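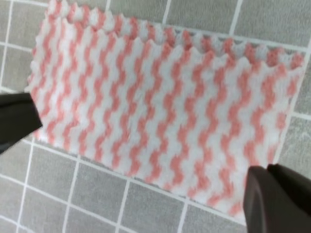
The pink-and-white cloth between the gripper fingers.

Come fold laundry with us at Kosham

We are looking for a few patient people to help with our two-arm cloth folding build at the Kosham shared workshop, evenings through December. If you like to tinker at home and have always wanted a bigger bench (and better company!), please write to us. 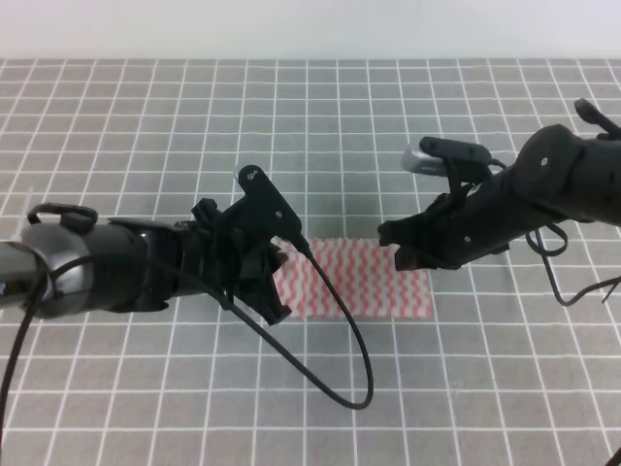

You don't need to know how to code. Mostly we need hands for driving the arms, tidying up cables, and setting the cloth back out between tries, which is slower work than it sounds and goes much better with somebody to talk to. Each session runs up to 20 tries, with a long tea break in the middle.
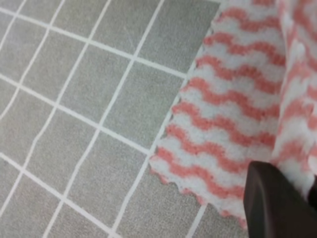
Soft things are hard for grippers, so bring your patience and any fuzzy rags you can spare. We can pay $14 an hour, and travel within town is covered too. You should be 18 or older and fine with standing for a while.

Leave a note for the Brivine build group at the Kosham front desk, and tell us a little about what you like to make.

Posted Nov 3, 2022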